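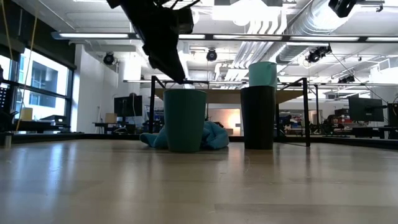 About Kodikara House

Welcome, and thanks for stopping by! If you've found this page you have probably just moved to town, or your neighbour has been going on about her Tuesday-night sourdough (sorry, we've since moved it), or you've got a drawer full of wool and no idea what to do with it. Whichever it is, come in and have a read. We do go on a bit, so put the kettle on first.

Kodikara House is a small school for grown-ups. We teach evening and daytime classes in cooking, mending, languages, bookbinding, garden things and whatever else people ask us for often enough. There are no exams and no marks. Some of our learners have three degrees and some left school at fourteen, and they sit at the same bench and argue about the same buttonholes.

How we started

The school began in the front room of Ginette Gagnon's house on Clindari Street, with a French conversation group that was only meant to last one winter. Ginette had taught high school French for most of her working life and had promised her family she was going to retire properly, with a cruise and everything. She got as far as the brochures. By the end of that first winter the group had outgrown her chesterfield, and somebody's sister wanted to know if she could teach knitting in the same room on the nights when the French wasn't on. Then came the knitter's husband with his bread.

For a while we borrowed the hall behind the curling club, which was cheap and very cold, and where every chair had to be stacked before we left. Anyone who took Beginner's Italian in those years will remember conjugating verbs in their mitts. When the old Wudex building came up for lease we went to look at it mostly out of curiosity. Wudex had made coats and linings there, and the upstairs windows are enormous, put in so the cutters could see their cloth. Ginette stood in the light for a minute or two and asked where she should sign.

We opened the doors on 09/06/2013, a wet Sunday sort of a morning as far as the weather went, with four classes on the timetable and a lemon cake that a good many people still bring up. June has been our birthday month ever since, and we hold an open house every year with short tasters, a plant swap and far too much baking.

What we teach

The timetable changes each term, but a few favourites always come back. French and Italian run at three levels, and there is a slower-paced French group in the afternoons for people who like time to look things up. In the kitchen you'll find bread, preserves, dumplings, everyday Sri Lankan cooking and a very popular course called Suppers for One, which began as a class for people newly on their own and is now full of all sorts.

Upstairs is for cloth and paper. We have mending, hand quilting, pattern drafting, bookbinding and a drop-in table where you can bring a half-finished project and some company will form around it. If you have never threaded a needle, start with mending. It's gentle, and you'll walk out with something you can wear home.

Our garden classes happen out the back, in the raised beds along the lane. They cover soil, pruning, seed saving and growing vegetables in our short season, with a session on frost that tends to get quite heated.

Our library

Off the landing there is a little lending library of 1,699 books, nearly all of them given to us. It leans heavily toward cookery and French novels, and there's a whole shelf on hedges that came from one very keen donor. Learners can borrow for as long as the term lasts. We'd love you to bring things back with the dust jackets on, but we have learned to be relaxed about that.
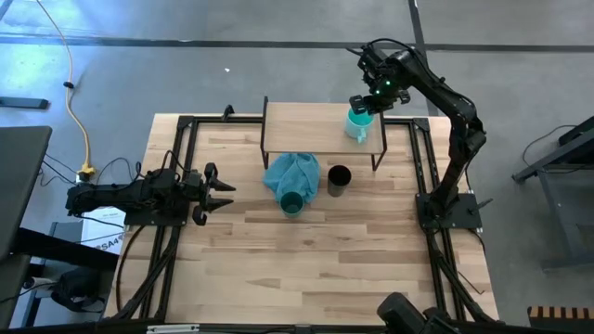
One of the wooden tables, with a turquoise mug.

The people who teach here

Our tutors are mostly local and nearly all of them do something else as well. We have a retired nurse who teaches preserves, a court interpreter, a piano tuner who binds books, and two brothers who learned dumplings from their grandmother and disagree about every step of it in front of the class. We look for people who know their subject well and who are kind to beginners, and if we have to lean one way we lean toward kind. Every new tutor sits in on somebody else's course for a full term before starting their own. Quite a few have come up through the school themselves, having arrived as nervous first-timers.

Ginette still takes the afternoon French group. She also writes the newsletter, does the window boxes, and will phone you if you miss two classes in a row, just to see that you're all right.

Fees and bursaries

We try hard to keep our fees where people can manage them. Last year 700 learners came through the door, and 310 of them paid a reduced rate or nothing at all through our bursary fund. The fund is kept going by the plant swap, by a yearly gift from the Irkov family, who ran the hardware store on the corner for two generations, and by learners who round up their fees when they enrol. You don't need to fill in a long form or bring a letter to apply. Tell us at the desk, or drop us a line if you'd sooner not say it out loud, and we'll sort it out between us.

Getting around the building

The front door on Clindari Street has two steps, so please use the lane entrance if you have a wheelchair, a walker, a stroller or a very large quilt. There's a lift to the upper floor - slow, but it gets there. Washrooms are on both levels. Parking in the lane is tight on class nights and our neighbours have been awfully patient, so if you can walk or take the bus we'd be grateful.

Come and see us

You are welcome to visit before you sign up for anything. The desk is open weekdays and most evenings while classes are on, and someone will gladly show you through and introduce you to a tutor if one is free. If the course you want is full, ask to go on the waiting list, as places come up more often than you'd think, especially once the snow starts. And if there's something you have always wanted to learn and you can't find it on our timetable, tell us! The hand quilting started with a note pushed under the door.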